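This site uses cookies to remember your archive preferences. Accept | Settings

[Larnside-house] Re: Care of the sofas in the furnished lets

Dear colleagues,

I am grateful to everyone who responded to the circular on soft furnishings. Several of the replies raised the same points, and I have taken Szulc's message as the fullest of them. My answers follow each extract and should be read together with the July housekeeping sheet, which otherwise remains in force.

> On Saturday we prepared the upper flat at Claltenby for the incoming
> tenants. The sheet says that upholstery is to be "cleaned as
> appropriate" and leaves it there. Two of us read this as a quick
> brush down and one as a full vacuum with the cushions off. Could the
> office say which it is?

The wording was too loose and will be replaced. At each change of tenancy the seats, the backs and the arms are to be vacuumed in full. Loose back cushions are to be lifted out, done on both faces and returned the same way round. During a tenancy, where a weekly clean forms part of the agreement, the seats alone are sufficient.

> We use the cordless stick vacuum because the stairs are narrow. Is it
> acceptable on fabric, or must the large machine be carried up?

The cordless vacuum is acceptable on all fabric seating. Please set it to the lower power and work along the length of the seat, following the seam, then go over the seam itself a second time with the narrow nozzle. The brush head should be wiped before it is moved from floor to fabric - a number of grey marks reported last winter were traced to a head that had come straight from a hallway. The battery should be charged the evening before.

> Some of the sofas have printed slipcovers on the long seat and
> nothing on the chaise. Do the covers come off every time? They are
> slow to put back and the corners never sit as they did.

Slipcovers are to be removed and laundered at each change of tenancy. In a weekly clean they may stay in place and be vacuumed where they lie, provided that they are first pulled smooth. An uncovered chaise takes more wear than the seat beside it and should be given a little more time. We have looked at the price of a fitted chaise cover, which Ilari would supply at 80 each, and do not intend to order any this year.

> Lastly, cushions and throws. Ilari's people leave them in a pile at
> one end and we line them up along the back. The inventory only gives
> a number.

Decorative cushions are to stand in a row against the back cushions, with the pattern upright. Where the pattern has a border, the border should be straight. Throws are to be shaken out of doors, folded once lengthwise and laid over the seat. During a weekly clean the throw may be pushed back along the seat while the front is being done, but it must be lifted before the work is finished, as crumbs gather underneath it.

Two further matters were not raised by Szulc but have reached me separately.

Spot cleaner is not to be used on the pale grey fabrics without first trying it on the underside of a cushion. The sofa in flat two at Larnside had to be recovered at a cost of 894, and the budget line for upholstery repairs stands at 900 for the whole year. I would ask all teams to bear this in mind before reaching for the bottle.

Anything found down the back or between the sections of a sofa is to be placed in an envelope marked with the flat and handed to the office. Coins are included in this.

A revised sheet will be sent to this list once the inventory wording has been settled. Comments should reach me by noon on Saturday, and replies to the list are preferred to private messages so that all teams have the same information.

Yours faithfully,

Marianna Stępień
Lettings and Housekeeping, Larnside

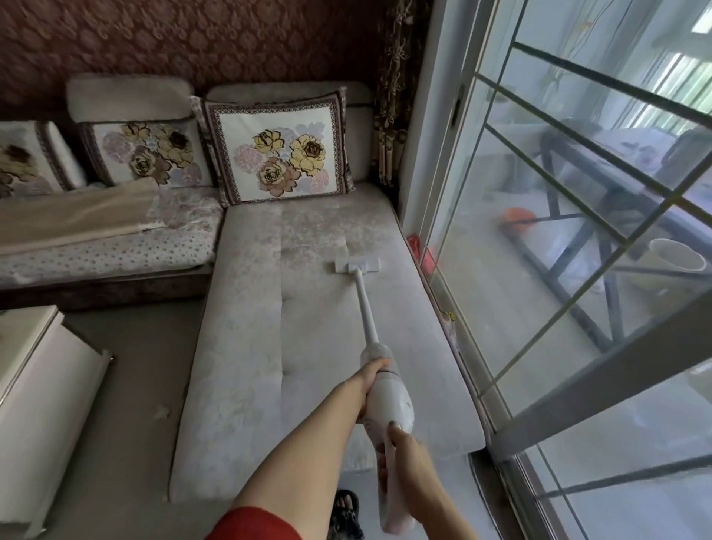
P.S. Teams who require replacement filters for the cordless vacuums should state the number needed when they reply, and I shall place a single order for both houses.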